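가속 내광성 시험 결과를 실사용 연수로 환산할 때의 주의점

표면재 기술 소식 / 내구성 시험

실내 가구용 표면재의 색 변화를 문의하는 회원사가 늘고 있다. 문의의 대부분은 시험 성적서에 적힌 노출 시간을 사용 연수로 바꾸어 달라는 요청이다. 지난 2월 기술 상담 창구에 접수된 건 가운데 21건이 같은 내용이었다. 본 항목에서는 제논 아크 광원을 쓰는 가속 시험의 조건과, 환산이 성립하는 범위를 정리한다.

1. 노출 시간과 노출량

성적서에서 먼저 확인할 항목은 시간이 아니라 누적 노출량이다. 같은 897시간 노출이라도 방사 조도 설정이 다르면 시편이 받은 에너지가 달라진다. 방사 조도는 대개 특정 파장(340 nm 또는 420 nm) 또는 특정 대역(300~400 nm)을 기준으로 제어하며, 기준이 다른 두 성적서의 수치는 그대로 비교할 수 없다. 광학 필터의 종류도 함께 기재되어야 한다. 창유리 필터를 적용한 시험은 실내 조건을, 주광 필터를 적용한 시험은 옥외 조건을 모사한다. 회원사가 제출한 자료 중에는 필터 항목이 빈칸인 경우가 적지 않았다. 이 경우 시험 기관에 원자료를 요청해야 한다.

2. 온도

시험조 내부 온도와 시편 표면 온도는 별개의 값이다. 진한 색 시편은 밝은 색 시편보다 표면 온도가 높게 올라가고, 그만큼 열에 의한 변색이 더해진다. 블랙 패널 온도계와 블랙 스탠다드 온도계는 구조가 달라 같은 조건에서도 지시값에 차이가 난다. 성적서에는 둘 중 어느 것을 썼는지 적혀 있어야 하며, 약어(BPT, BST)만으로도 충분하다. 색상군이 섞인 시편을 한 회차에 노출할 때는 밝은 색과 어두운 색을 번갈아 배치하고 일정 간격으로 위치를 교환한다.

3. 습도와 수분

멜라민 함침지 계열은 습도 변동에 따라 표면 미세 균열이 생길 수 있고, 균열이 생긴 시편은 측색값이 산란의 영향을 받는다. 색차가 커졌다고 해서 안료가 분해되었다고 단정할 수 없다. 측색 전에 표준 상태에서 시편을 조정하고, 정반사 포함(SCI)과 정반사 제외(SCE) 방식으로 각각 측정하면 표면 변화와 색 변화를 어느 정도 분리할 수 있다. Hirano 공정 라인의 시편은 두 방식의 색차가 거의 같았고, Kamata 라인의 시편은 SCE에서만 색차가 크게 나왔다. 후자는 광택 저하가 주된 원인으로 판정되었다.

4. 청색 표준포의 사용

청색 표준포는 시험 장치의 상태를 확인하는 기준물로는 유용하지만, 목질 무늬 표면재의 등급 판정에 그대로 적용하면 오차가 생긴다. 표준포는 염색 모직물이며 인쇄층과 수지층으로 된 표면재와는 분광 감도가 다르다. 등급 표기가 필요하면 표준포 등급과 회색 색표 등급을 함께 적는다. 판정자는 두 명 이상으로 하고, 의견이 갈리면 중간 등급을 부여하지 않고 재판정한다.

5. 다색 시편의 측색 위치

단색 시편은 측정점 평균으로 대표값을 정할 수 있다. 무늬가 큰 시편은 사정이 다르다. 측정 구경이 무늬 단위보다 작으면 위치가 조금만 어긋나도 노출 전후의 값이 서로 다른 색면에서 나온다. 위치 고정용 지그를 쓰고, 노출 전에 측정점 좌표를 기록한다. 경계선 위는 측정점에서 제외한다.

녹색 계열과 황갈색 계열이 함께 쓰인 무늬에서는 색면별로 결과를 따로 적어야 한다. 전체 평균만 적으면 녹색 면의 황변과 갈색 면의 퇴색이 서로 상쇄되어 색차가 작게 보고된다. Olley 시편군에서 이 현상이 확인되었다. 전체 평균으로는 합격 범위였으나, 색면별로는 연녹색 면 하나가 기준을 벗어났다.

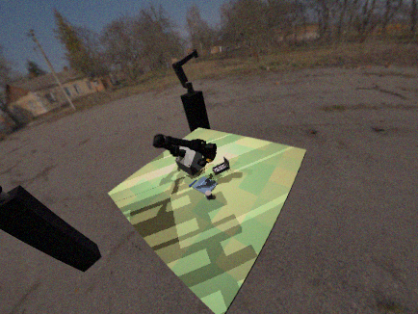 글 | 아나스타시아 바칼리스(Anastasia Bakalis)
자료 검토 | 우무트 윅셀(Umut Yüksel)
입력 2018년 3월 30일

연녹색, 크림색, 황갈색, 올리브 갈색의 직사각형과 사선 띠가 겹치는 상판 무늬라면 색면마다 측정점을 잡는다. 면적이 큰 색면만 측정하고 나머지를 생략하는 방식은 권장하지 않는다. 그림자나 주변광의 영향을 받는 사진 자료로 측색을 대신할 수도 없다.

6. 환산의 범위

환산식은 누적 노출량을 설치 장소의 연간 일사량으로 나누는 구조다. 여기에는 창의 방위, 유리 사양, 커튼 사용 여부, 인공 조명의 분광 분포가 반영되지 않는다. 남향 창가와 복도 안쪽의 연간 노출량은 같은 건물 안에서도 크게 다르다. 따라서 환산 연수를 제품 보증 기간의 근거로 쓰려면 설치 조건을 한정하는 문구가 필요하다. Drikico의 기술 자료에는 환산 연수 대신 누적 노출량과 색차 곡선만 실려 있으며, 편집부는 이 방식을 권한다.

상반칙의 적용에도 한계가 있다. 방사 조도를 두 배로 올리고 시간을 절반으로 줄인 시험이 같은 결과를 내는지는 재료마다 확인해야 한다. 찰름 캄판(Chalerm Khamphan) 연구원이 제출한 비교 자료에서는 349시간의 고조도 노출과 그에 상응하는 저조도 노출 사이에 등급 차이가 나타났다. 차이는 황색 유기 안료를 쓴 시편에 집중되었다. 무기 안료 시편에서는 차이가 없었다.

성적서 기재 항목(점검용)
광원 및 필터 종류
방사 조도와 제어 파장
BPT 또는 BST, 설정값
시험조 온도와 상대 습도
명암 주기, 살수 여부
누적 노출량
측색 방식, 측정 구경, 측정점 좌표
회색 색표 등급, 판정자 수

항목이 누락된 성적서는 상담 창구에서 환산 검토를 하지 않는다. 접수 시 시험 기관의 원자료를 첨부하고, 다색 무늬 제품은 색면별 측색표를 별도 파일로 제출한다. 회신은 접수 순서대로 처리한다. 문의: 기술 상담 창구, 내선 941.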